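4/28/19
Bench notes – cream pouch, Tisto order

Picked up the pouch work again. Goal for today: decide if the small cream one goes on to cutting or gets redrawn. Pattern is the Prakness block with the corners squared. Fabric is the undyed cloth from Brøndum, same roll as last time.

On the green mat by the white wall, mouth open: 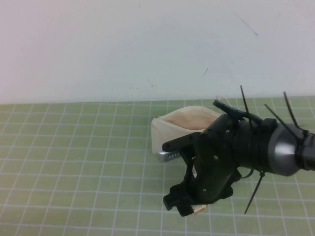
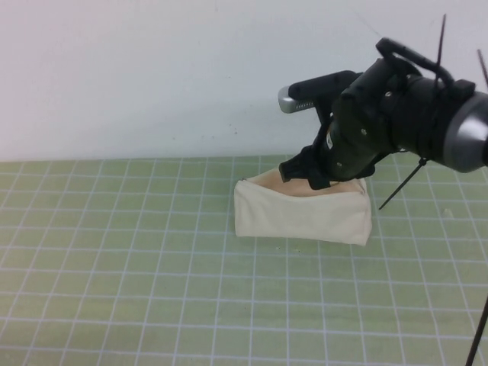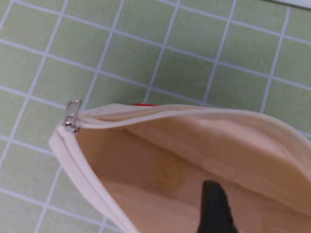 Cream pouch on the gridded green, opening up. Last one is the close view – zipper pull at the left corner, lining showing.

Shape first. Squared end is good, keep it. Front panel wrinkles softly when the pouch stands open, dont mind that, it's unstiffened cloth and Pluler asked for soft. If they change their minds we try a light interfacing, front only. Not both panels, it went like cardboard on the April sample.

Lining. Peachy tone reads darker down inside than it does on the swatch card. Fine with cream. There's a yellowish patch near the middle in the close view, could be light could be a stain – check under the window lamp before anything else. If stain, look at the rest of the lining piece too, and the shelf it came off.

Seam across the lining: shows as a paler raised line. Would like it flatter. Press open, not to one side. Try the wooden clapper instead of more steam, steam alone puckered the scraps.

Zipper. Silver pull stays. Want the corner where the two rims meet a bit less pointed, pull sits right on it. Move the stop in 8 mm and re-stitch, see if it still opens all the way. Zips are cut from the long coil, 11 left over from the first batch so no need to order yet.

Red bit at the back rim – a narrow edge of it peeks over. If that's the tag it's too high. Drop it so nothing shows from the front. Template needs the new mark, pencil one is rubbed off agian.

Thread: the off-white, not the bright white. Bright white looked cheap next to the cloth.

Mat has crumbs of something on it, wipe down before the next light fabric goes on. Wall has scuffs and specks, paint can wait.

Numbers for the quote: Pluler wants 300 in the first run. Brøndum roll gives 44 fronts if the layout is tight, so count on more cloth. Ask about lead time before promising a date.

To do
– lamp check on the yellow patch
– redraw corner, re-mark tag
– press test on lining seam, two scraps
– email Brøndum re cloth
– new blade for the rotary cutter, current one skips threads

Left the paper pattern pieces in the Tisto folder, front pocket.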